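Home News Media Contacts Procurement Careers Search

Goel Sets Equipment Plan for Robotic Plate Handling at Cellmont

BRIRHAM, October 8, 2020. Goel, the contract dining operator, announced today that it has approved a multi-year equipment plan for robotic plate handling in its kitchens, beginning with the central dish room at Cellmont. The plan sets out what the company will buy, what it will lease, how the cost will be carried in the operating budget, and the conditions each site must meet before a purchase order is issued.

The first phase covers two robotic arms with parallel grippers, supplied and installed by Bindik. The arms will be assigned to a single task, the pickup and transfer of plates from a flat work surface. Tray sorting, glassware and cutlery are outside the scope of the first phase and carry no funding in it.

Goel operates dish rooms at seven locations in the Brirham region. Cellmont was selected for the first phase on the basis of its floor plan, its electrical capacity and the age of its existing equipment. The dish conveyor at Cellmont is due for replacement in the coming year, and the company found that planning both projects together would avoid a second closure of the room.

Purchase and Lease

Under the terms approved in September, Goel will buy the two arms and their mounting stands outright. The grippers, wrist cameras and control software will be leased from Bindik. The company reached this division after reviewing how long each part of the system can be expected to stay in service. Arms and stands will be depreciated on the same schedule as other fixed kitchen equipment. Gripper fingers wear and are likely to be revised by the supplier, and the lease allows Goel to take newer parts without a separate purchase.

The lease includes scheduled inspection, replacement finger pads and software updates. Damage caused by misuse is excluded. Water damage is covered where the equipment has been installed in a zone that both parties have marked as dry on the site drawing. Goel asked for this wording after finding that standard supplier terms gave little guidance on kitchens, where the line between a dry area and a wet one can move during a shift.

Either party may end the lease at the close of the first phase. If Goel ends it, Bindik will remove the leased parts and return the stands to a condition in which another supplier's gripper can be mounted. The cost of removal has been fixed in advance and is held in reserve in the Cellmont budget.

Budget Treatment

The project will be funded from the equipment budget. Staffing budgets at Cellmont and at the other locations are unchanged by the plan, and no position has been removed in order to pay for it. Savings in labor hours, if they occur, will be reported separately and will not be counted toward the cost of the arms during the first phase.

Goel has also set aside funds in four areas that are often left out of early estimates for equipment of this kind:

Site work, including power outlets, floor anchors, guarding and lighting.

Training time for kitchen staff on all shifts, paid at regular rates.

Plates set aside for testing, with an allowance for breakage.

Manual cover for any period in which the equipment is out of service.

The lighting allowance was increased during planning. Plate handling depends on the camera finding the edge of a plate, and shadows from the arm itself fall across the work surface under overhead fixtures. Bindik has recommended a plain, matte work surface in a color that contrasts with the tableware in use. The cost of surfacing the transfer tables has been added to site work.

Conditions for Acceptance

Goel will accept the system at Cellmont after it has completed 40 consecutive shifts under the supervision of trained staff. Each shift in the acceptance period must include a minimum of 800 plate transfers. A shift that falls short for reasons unrelated to the equipment, such as a closure or a low meal count, will be set aside and repeated. A shift that falls short as a result of an equipment fault will restart the count.

The supplier will be paid in stages. The first payment is due on delivery, the second on completion of site work and safety checks, and the last on acceptance. The last payment is the largest of the three. Goel considers this arrangement suitable for a purchase in which the value of the equipment depends on how it performs in daily use.

Acceptance testing will use the tableware now in service at Cellmont. The company's stock includes plates in several sizes, some with a raised rim and some nearly flat, and finishes that range from glossy white to speckled matte colors. A gripper that closes well on one rim may slip on another. Goel supplied Bindik with samples of each pattern before the quotation was issued, and the quotation names the patterns that the system is required to handle. Patterns added at a later date will be tested before they are placed in service at a robot station.

The company has asked its purchasing staff to consult the site before changing tableware suppliers during the term of the lease. A small change in rim height or weight can require new settings, and the time needed for that work should be part of the price comparison.

Safety and Staff Preparation

A written risk review will be completed before the arms are powered on. The review will cover reach, speed, pinch points, cleaning procedures and emergency stops. Staff who work in the dish room will take part in a walk-through of the layout before floor anchors are set, and changes requested at that stage will be made at the supplier's expense up to a limit stated in the contract.

Training will be provided on site. All dish room employees will learn how to stop the equipment, clear a dropped plate and return the station to manual work. Shift leads will receive further instruction in restarting the system, recording faults and requesting service. Maintenance of electrical parts remains with qualified technicians.

Plans for Other Locations

No orders have been placed for the remaining six locations. Each will complete a readiness form that records available floor space, power supply, plate volumes by meal, existing equipment and the expected date of any renovation. The forms will be used to prepare cost estimates after the Cellmont acceptance period has ended.

Locations with low plate volumes may find that the cost of site work is greater than the benefit of the equipment. Goel does not intend to install the system at every location and has set no target for the number of sites. A location that is not selected will continue to receive its regular allowance for conveyors, carts, racks and dishwashing machines.

The company will review lease pricing with Bindik before any further order. The current agreement holds the unit price of additional grippers through the end of the first phase and does not commit Goel to a minimum quantity.

A summary of the acceptance results, including completed shifts, faults, breakage and total cost against budget, will be issued to client organizations served by the Cellmont kitchen. Breakage will be recorded by plate pattern. 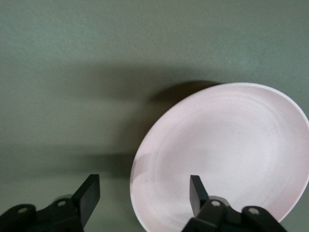
Cost figures in the summary will list purchased and leased items separately, with site work and training shown in full. Inquiries about the equipment plan may be sent to the Goel media office in Brirham.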